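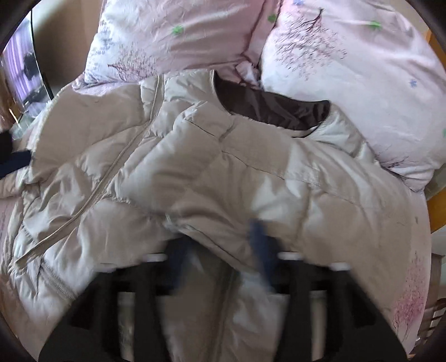

Revised practice note for hand-held gripper recording in homes

9/23/23

The Rallcombe Handling Forum has issued the second edition of its practice note on recording household tasks with hand-held grippers. The note applies to demonstrations made by a person holding the gripper, where the recordings are later used to train a robot arm. It replaces the first edition, which dealt mainly with rigid items on tables, and adds a full section on clothing and bedding.

The new edition takes effect in January. Recordings made before then under the first edition remain valid and do not have to be re-labelled, but they may not be merged with second edition sets unless the edition number is stored with each episode.

Soft and padded items

The largest change concerns items that do not keep their shape. Under the first edition an operator logged the item, the start position and the end position. For a padded jacket on a bed this was found to be of little use, as the same start position can cover a flat garment, a folded one and one with the lining turned out. The second edition asks for a state entry at the start and at the end of each episode, chosen from a fixed list: spread, part folded, folded, rolled, bunched or hanging. An operator who can't decide between two states enters the one that describes the larger part of the item.

Closures are logged separately. A zip or placket is entered as open, closed or not seen. "Not seen" is a permitted value and is preferred to a guess made from memory after the take.

Grip points are now described by garment feature. The terms allowed are hem, cuff, collar, seam, placket, waistband and panel. "Panel" is used when the pads close on plain fabric with no edge or seam between them. Quilted fabric counts as panel unless the pads lie across a stitched line, in which case it is entered as seam.

Compression

Filled garments and cushions give way under the pads, so the opening width of the gripper does not equal the thickness of the item at rest. The note requires the width to be recorded continuously through the grip and forbids the use of a single closing value. Where the fabric visibly dents at a pad, the episode is tagged "compressed". The tag is applied by the reviewer and not by the operator, so that one standard is used across a set.

Pad condition is checked before each session. Textured pads are to be wiped with a dry cloth and looked at under a lamp for lint, which builds up quickly with fleece and brushed cotton. A pad with a worn or glazed patch is replaced, and both pads on a gripper are replaced together. The pad change is entered in the session log with the episode number at which it took place.
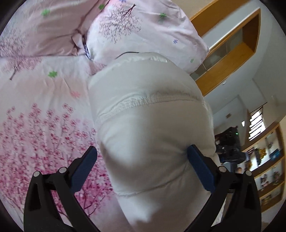

Working with two grippers

Many folding and smoothing tasks need a gripper in each hand. The note sets out the following for two-handed work:

Each gripper keeps its side for the whole session. Left and right units are not swapped, even between tasks.

The clocks of both units are aligned at the start of the session and checked again at the end. A set in which the two differ by more than 8 milliseconds at either check is rejected in full.

Both grippers stay in use or at rest in a known place. A gripper put down during a take ends the episode.

One gripper may pass through the view of the other. This is treated as normal, and such frames are not to be trimmed out.

The last point reverses the earlier guidance. The first edition told reviewers to cut any passage in which the second gripper covered part of the item. A trial by the Flekstead Robotics Workshop compared cut and uncut sets on a jacket-folding task and reported that the cuts fell mostly at the moment of the handover between grippers. The workshop advised that the passages be kept, and the forum has accepted this.

Bedding as a work surface

Beds are accepted as a work surface for the first time. The note asks that pillows, covers and sheets be left as they are normally kept in the room. Patterned bedding is allowed and should not be exchanged for plain. A set may not consist only of plain backgrounds if it is offered as suitable for use in homes.

The surface is logged as soft, and the operator is asked not to lean on the mattress during a take, as this moves the item without any action by the gripper. If the cover is dragged along with the garment, the episode is kept and tagged "surface moved".

Wide-angle lenses take in a good deal of the room. Before recording, the operator is to check shelves, walls and windows in each direction in which the gripper is likely to be turned, and to put away letters, screens showing private content and anything else the householder does not wish to have recorded. Consent is given in writing, room by room, and the householder may withdraw a room within 280 days of the session. Reflective surfaces such as mirrors, glass doors and polished panels have to be included in the check.

Set size and review

A set submitted under the soft item section must hold at least 2,000 episodes. No minimum is given for the number of garments, but each garment has to be listed with its fabric, filling where known, and main colour. Failed grasps are kept in the set and marked as failed. The forum had considered a limit on the share of failed episodes and left it out of this edition, as members could not agree on what counts as a failure when a garment is dropped and picked up again in the same movement.

Each set is reviewed by two people, neither of whom recorded it. Where their tags differ, both are stored.

File format and tools

The note does not require any particular software. Log templates are supplied for Geltov, version 2 and later, and as plain tables for those using other tools. A reduced template, called Min, holds only the mandatory fields and is meant for short sessions with a single gripper. Sets logged in Min can be extended to the full template later, provided that the state entries were made at the time of recording.

Sites that wish to be listed as working to the second edition should send a sample session with its log, pad record and consent forms to the forum's Flekstead office. Samples are accepted now. Listings under the first edition lapse when the new note takes effect, and sites with a sample under review at that point stay listed until a decision is made.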